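Ornov open day - notes before I forget it all

Went up to the Ornov mill for the open day, 23/06/2020, got back late, typing this fast. Sorry for the mess.

Getting there first. The Bodel road is closed past the bridge so everybody got sent round by the quarry, on a single lane, with hay wagons. Left early and still missed the first tour. Parking is in the field behind the mill, free, bring boots. They had 300 places on the list and I'd guess most of them got used, the line for the second tour went back past the gate.

The mill itself. Three floors, stone up to the second, timber above. Water comes off the Vuser by a channel cut along the hill, and you walk beside it coming in, which is the nicest part of the whole visit if you ask me. Cold air off the water. Wheel was turning when we came up. Louder than I remembered from last time.

Our guide was Sławomir Pietrzak. Knows the place top to bottom, talks fast, doesn't wait for stragglers. Ground floor is gears and the main shaft. Wooden teeth on the big gear, iron on the small one, and the idea is the wood breaks first and you knock in a new tooth instead of losing the shaft. Apple wood for the teeth, he said, hornbeam if they can get it. They keep a box of spares under the stairs. Somebody asked how long a tooth lasts and he said it depends on who's milling, got a laugh from the back.

Second floor, the stones. Two pairs, one running. The running pair does rye mostly, the other is up for dressing until the fall. Each stone weighs 1000 kilos, so no, they don't lift it by hand, there's a crane with a screw on it and two iron pins that go in the sides. He swung it out so we could see the underside. The grooves get cut again with a steel pick, takes days. He had a piece of an old pick with him, passed it round. Heavier than it looks.

Smell up there is great. Warm flour, bit of grease. My glasses were white by the time we left.

Top floor is the bins and the sack hoist. Stairs are really a ladder, be warned if you've got bad knees, I went up fine and came down backwards. The hoist runs off the same wheel, you pull a rope and the sack goes up through the trap doors, they flap shut behind it. Best thing of the day for the kids. They must have sent the same sack up and down a dozen times. Small window at the back with a view down to Bodel and the closed road, so at least I got to see what I'd missed.

Didn't get to see the sifter, it's roped off. Belt trouble. Back next year supposedly, they said that in April too.

The flour. You can buy it at the door, rye and a coarse wheat, cash only. I got the rye. They've ground 221 sacks since the season opened, it's chalked up on a board by the scales. Whole lot goes to the Chauke bakery and two or three smaller places, what's left over gets sold to visitors. If you want the wheat go before lunch, it was gone when I came back for it. Bakery had a stall by the gate with rye rolls and a plum thing, ate two of those, no regrets.

Water talk at two, out by the sluice. Half of it blew away in the wind. What I caught - the channel silts up every spring, they dig it by hand, and last summer the river got so low they only ran mornings. The right to the water is an old paper with the number 2073 on it and they still have to show it when somebody upstream wants to pump. There's somebody upstream who wants to pump. Didn't hear how that's going.

Complaints, short list. Toilets, one, long line. Signs from the main road are useless, there's one and it's behind a hedge. And the leaflet has the tour times wrong, it says on the hour and they go at half past, so half of us stood about in the yard for no reason. Otherwise very well run I thought. Would of stayed longer but I had the drive.

Next milling day isn't set yet, ask at the gate or ring the mill. I'll go again when the second pair of stones is back down, want to hear the two running togehter.

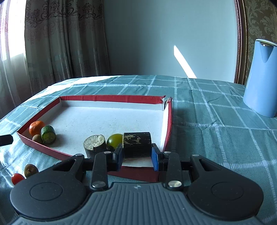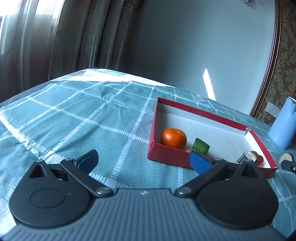 Ebuka Idahosa
Went on the last tour and they were already on the half hour by then, so I think the leaflet is just last year's with a new cover. On the rye - it's thirstier than store flour, give it more water than your recipe says and let it sit overnight. My first loaf was a brick. Also you can get there without the quarry road if you come in from the Chauke side, it's longer but there's no hay wagons. Did they say anything about the sifter belt? They told our group it was ordered.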